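自作双腕ロボット、机の上の片付けをさせたい【シェア工房組】

カテゴリ:自作・工作 > ロボット・自動化

1. 投稿者:ねじ山太郎 2023年2月27日

いつもお世話になっております。以前こちらで肘の軸受けの件を相談させていただいた者です。あのときは皆さんに親身になって教えていただいて、本当に助かりました。おかげさまで腕は左右とも組み上がりまして、手首から先の手も両方つきました。

場所は相変わらずシェア工房の一角をお借りしています。月の利用料が安いかわりに冬は底冷えがひどくて、指先がかじかんで小ねじを落としてばかりなのですが、それでも自宅の六畳間でやっていた頃に比べたら天国です。家では腕を一本伸ばすたびに本棚にぶつけておりましたので。

制御のほうはStukhamという自分で勝手に名前をつけたプログラムで動かしています(由来は聞かないでください、夜中に決めた名前です)。手を動かす部分は仲間うちで使っているLillをそのまま拝借しました。両方合わせてもまだまだ荒削りで、コードをお見せするのは恥ずかしい出来です。

それで今回ご相談したいのは、机の上の物を片付ける動作のことなんです。最終的には「散らかった作業机を寝ている間に片付けておいてくれる」というのが夢でして、妻には「自分で片付けたほうが早い」と言われておりますが、まあ、そこは浪漫ということでお許しください。

今の段取りと、つまずいているところを順番に書いてみます。長くなりますがお付き合いいただけると嬉しいです。

手順1 机に動作範囲の目印をつける

天板に灰色のテープで大きな四角を作りました。この中に置いてある物だけを片付けの対象にする、という約束ごとです。最初は目印なしでやっていたのですが、毎回置く場所が微妙に変わってしまって、うまくいかないときに腕が悪いのか私の置き方が悪いのか区別がつかなくなりました。テープを貼ってからは気持ちの上でもだいぶ楽になりました。

手順2 物を置いて、両手を構えの姿勢にする

練習相手は黒いマウス、明るい緑の四角い箱、それから白いテープの小さな巻きです。どれも工房にあった物で、特に深い考えはありません。構えの姿勢は、両手とも指を上に向けて立てた形にしています。手のひらを伏せた状態から始めると、私の機体ではどうも手首のケーブルが突っ張る感じがするのです。

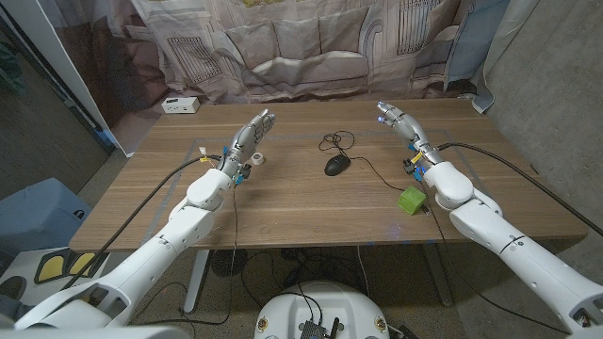 手順3 つかんで、右奥へ移す

で、問題はここなんです。箱はまあまあつかめます。これまで89回試しまして、箱に限れば失敗のほうが少ないくらいになりました。テープの巻きも、たまに転がして逃がしますが、見込みはあります。

ところがマウスがいけません。本体はつかめるのに、細いケーブルが輪になって絡まっているものですから、持ち上げると輪のところに指が入ってしまう。抜こうとするとマウスごと引きずってくる。先日は13回続けて同じ失敗をして、さすがに心が折れて帰りました。帰りに食べたラーメンがしみました。

ケーブル付きの物を片手で持って、もう片方の手でケーブルをまとめる、というのは贅沢な望みでしょうか。同じようなことをされた方がいらっしゃいましたら、どんな小さなことでも結構ですので教えてください。

2. 投稿者:はんだ煙

おお、ついに両手つきましたか!おめでとうございます。肘の軸受けで悩んでおられた頃から読んでいたので、なんだか親戚の子の卒業写真を見せてもらったような気分です(勝手にすみません)。

マウスの件ですが、私だったら最初は無線のマウスに替えてしまいます。逃げだと言われそうですけれど、動作の練習としては本体をつかんで運ぶところと、線をさばくところは別の課題だと思うんですよ。まず線のない物でつかむほうを固めて、自信がついてから線に戻る。急がば回れといいますし。

あと背景の布、リビングのプリントなんですね。ソファが立派でちょっと和みました。

3. 投稿者:古河の物置小屋

はんだ煙さんのおっしゃることも分かるのですが、私は逆の意見です。

無線のマウスで練習すると、無線のマウスしか片付けられない機械になりますよ。私がそうでした。うちはMadnessという名前の一本腕で、きれいな積み木ばかり相手に半年やりまして、いざ本物の工具箱の前に置いたら何もできませんでした。あの半年を返してほしい。作業机なんて、どこのお宅でも線だらけのはずです。最初から線と付き合っておいたほうが後々楽だと思います。

ただ、絡まった状態から始めるのは厳しいというのは同感です。輪を一つだけ作って置いて、指が入らない向きから取りにいく。できたら輪を少し増やす。そういう細かい段階をつけてみてはいかがでしょう。

4. 投稿者:はんだ煙

>>3
半年……それはお気の毒に。
でもねえ、楽しくないと続かないじゃないですか。89回やって心が折れかけている方に、さらに線と格闘しろというのは、私にはちょっと言えないなあ。成功する感触を途中で味わうのも大事な燃料だと思うんです。

5. 投稿者:古河の物置小屋

>>4
そこは、緑の箱がもうつかめているのだから燃料は足りているのでは?
と書いてから、少しきつい言い方だったかと反省しました。気を悪くされたらすみません。趣味の進め方は人それぞれですものね。

6. 投稿者:みかん箱サーボ

横から失礼します。お二人のお話、どちらもうなずきながら読みました。

私が気になったのはマウスの線よりも、腕の太い黒ケーブルのほうです。左の手首から斜めに下りてきているものと、右腕から右端のほうへ伸びているもの、どちらも外を這わせていますよね。うちの機体は同じように外に這わせていて、腕を大きく振ったときに机の角に引っかけ、コネクタを根元からもいでしまいました。修理に800円、そのための送料のほうが高くついたという情けない話です。

対策としては、肘のところに面ファスナーの帯を巻いて、少し余裕を持たせてから留めるのがおすすめです。きつく留めると今度は曲げたときに引っ張られるので、いちばん深く肘を曲げた姿勢で長さを決めてください。私はこれを逆の姿勢で決めてしまって、巻き直しました。

それから床のあたりも、机の脚のほうに線がごちゃっと見えますので、足を引っかけないように気をつけてくださいね。私は自分の機体よりも自分が転ぶことのほうが多いです。

7. 投稿者:ねじ山太郎

皆さま、お返事ありがとうございます。仕事の合間にこっそり読んで、にやにやしてしまいました。

>>2 はんだ煙さん
親戚の子と言っていただけて嬉しいです。ソファは、布を買うときに無地と迷って、家族が「どうせなら部屋っぽいほうが」と申しましてこうなりました。実物の我が家のソファより数段立派です。

>>3 古河の物置小屋さん
半年のお話、身につまされました。輪を一つだけにする案、さっそくやってみたいです。言われてみれば、私は毎回ポンと放り出すように置いていたので、絡まり方がそのたびに違っていたはずです。目印のテープまで貼っておきながら、線の形は気にしていませんでした。お恥ずかしい。

>>6 みかん箱サーボさん
ケーブル、ご指摘のとおりです。実は私も薄々気になっておりました。動いているうちはいいかと見ないふりをしていたのですが、もげたと聞いて急に怖くなりました。面ファスナーなら家の引き出しにあった気がします。床の線も次に行ったときに寄せておきます。

8. 投稿者:夜なべ旋盤

はじめまして、いつもは読むだけの者です。線のさばき方で一つだけ書かせてください。

Grononという古い双腕の作例をまねて組んだことがあるのですが、そのとき楽だったのは「先に線を机に押さえる」やり方でした。片手の指の腹で線を天板に軽く押さえておいて、もう片方の手でマウス本体を横へ滑らせるんです。持ち上げません。滑らせると輪が自然に伸びてくれることが多くて、伸びてから持ち上げれば指に絡みにくいです。

力加減はかなり弱めで大丈夫です。うちの手は最大7段階まで握りの強さを変えられるのですが、押さえるほうはいちばん弱い設定で足りました。強く押さえると、線ではなくて指のほうが滑って変な方向に逃げます。

9. 投稿者:古河の物置小屋

>>8
滑らせる、は盲点でした。人間も寝ぼけているときはそうやって片付けていますね。
ただ、テープの目印の上を滑らせると縁がめくれてきませんか。うちは養生テープで痛い目を見ています。

10. 投稿者:夜なべ旋盤

>>9
めくれます。なので私は目印の内側だけで滑らせて、またぐときは持ち上げるようにしました。少し遠回りの動きになりますが、貼り直しの手間を思えば我慢できる範囲かなと。

11. 投稿者:はんだ煙

押さえて滑らせる、いいですねえ。これなら線つきのまま成功の感触も味わえそうですし、無線マウス派の私も潔く引き下がります。いや、半分だけ引き下がります。心が折れそうな夜のために、一つくらい無線のを置いておいても罰は当たらないと思うんですよ。

12. 投稿者:ねじ山太郎

>>8 夜なべ旋盤さん
はじめまして、書き込んでくださってありがとうございます!
持ち上げることしか頭にありませんでした。「つかむ」と「持ち上げる」を一続きの動作として書いてしまっているので、まずそこを切り離すところから直してみます。Lillの握りの強さも、これまで全部同じ値で通していました。押さえる手だけ弱くできるように、設定を分けようと思います。

次に工房へ行けるのは少し先になりますが、順番としては、腕のケーブルを留める、輪を一つにして置く、押さえて滑らせる、でやってみます。無線のマウスもかばんに忍ばせていきます(笑)。

うまくいってもいかなくても、またこのスレッドにご報告に上がります。肘に巻く帯の幅だけ、みかん箱サーボさんに伺ってもよろしいでしょうか。手持ちのが細めなので、少し心配しております。

13. 投稿者:みかん箱サーボ

>>12
うちは太めのを使っていますが、細いものでも離して二か所に巻けば十分持ちますよ。関節の丸いところに直接かけるとずれてくるので、その手前のまっすぐな部分に巻いてください。ご報告お待ちしています。寒いので手先をあたためてからどうぞ。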